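Home | Courses | Student Projects | Labs | News | Contact

Search this site Enter keywords Search

Site Visit Report: Simulated Manipulation Demonstration at the Betlow Open Day

Submitted by: Anjani Menon, Wulan Siregar, Teguh Krishnan
Supervisor: Saodah Mandagi
Aug 14, 2025

1. Purpose of the visit

Our project group is building a small test program for two-armed robots. The program takes a list of household tasks, runs them in simulation and records where each run stops. Before fixing the test plan we needed to see how an established lab sets up the same kind of work. The Betlow lab holds an open day for senior students and we attended the afternoon session on simulated manipulation. The session was led by Melur Purba, who maintains the lab's simulation software.

This report covers the demonstration, the answers we were given and the changes we have made to our own plan.

2. Set-up at the lab

The lab runs its tasks in a package it calls Moltanach. Moltanach handles the rooms, the robot model and the physics. A second tool, Skandulier, sits on top of it and manages the task queue, the operator input and the logs. Both were written in-house. The operator sits at a desk with two hand controllers and a monitor, and every run can be replayed afterward from its log.

Visitors were given the task sheet in advance. It listed the start pose of the robot, the target object, the time limit and the condition for a pass. The time limit was 80 seconds for all tasks shown. We found the sheet clear, although the pass condition was written in terms of joint angles, and it took our group several minutes to relate these to what was on the monitor.

3. The reaching tasks 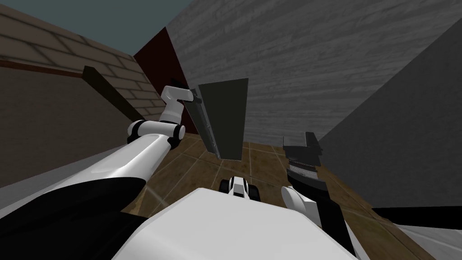
Reach planning took up the first half of the session. Ms. Purba explained that the lab treats the two arms as separate planning problems that share one collision model. The model includes the robot's own body, and this matters more than we had assumed. From the robot's side, the broad white shell of the torso lies between the arms, so any path that brings a forearm back across the centre has to clear it. With the left gripper at the top corner of the upright panel and the right one held well away from it, the arms place quite different demands on the planner. Our draft program used a single clearance value for every link. The lab uses a larger value near the torso and a smaller one at the wrist.

We asked how the base is handled during a reach. In the tasks shown it is locked. The lab has a mode in which the base can move while the arms are working, but the results are harder to repeat and the mode is kept out of the standard set.

Contact was the second topic. Moltanach reports a contact as soon as two collision shapes overlap, and Skandulier then applies a filter so that brief touches are not logged as grasps. The filter length is set per task. A filter that is too short fills the log with false grasps. One that is too long hides real slips. The lab chose its values by replaying old logs, and Ms. Purba said that more than 900 runs were used for this. We do not have that many and will need a simpler method.

4. View placement and operator error

The second half dealt with what the operator can see. Skandulier can show a view from the body of the robot or one from close behind the gripper, and the operator may switch between them during a run. The body view is better for moving an arm into the general area of a target. The gripper view is better for the final approach, but it carries very little information about the rest of the room.

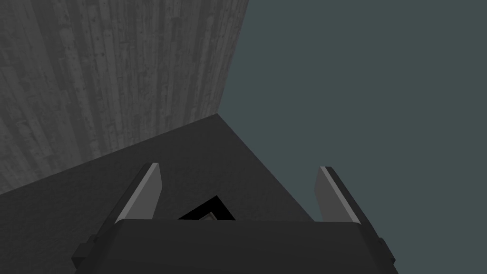
The most common operator error, according to the lab's own review, is a late switch. The operator stays with the body view for too long, arrives at the target with the wrist turned, and then uses up the remaining time correcting it. The lab tried an automatic switch based on distance to the target and dropped it after operators complained that they lost their bearings. A manual switch on the left controller is now standard.

Teguh Krishnan was given a turn at the controllers and made two attempts at a practice task. The first ran out of time. The second was stopped by the software when the forearm came too close to the torso, which was a useful illustration of the point made in section 3. No measurements were taken from these attempts.

5. Limits of the demonstration

All of the work we saw was in simulation. The lab does transfer some tasks to hardware but this was not part of the open day, and we can't comment on how well the simulated contacts match real ones. Surface friction was set to a single default value throughout. When asked about this, Ms. Purba said that friction is varied in the lab's longer studies and left fixed for visitors so that runs are easier to compare.

6. Changes to our project

a) The clearance value will be set per link. Wulan Siregar is rewriting this part of the configuration file.
b) The log format will store the active view at each time step, so that late switches can be found afterward.
c) Pass conditions will be written in plain language first, with the joint angles given beside them.
d) A contact filter will be added. Its length will be chosen by hand for each task and noted in the appendix.

The automatic base movement planned for November has been moved to the optional work list. A revised test plan will be given to Dr. Mandagi with the next progress report.

Related reports
Lau Workshop Visit: Conveyor Timing and Fault Logs
Contact Filtering in Skandulier: Student Notes
Choosing a Gripper Model for Two-Armed Tasks
Progress Report: Task List and Room Layouts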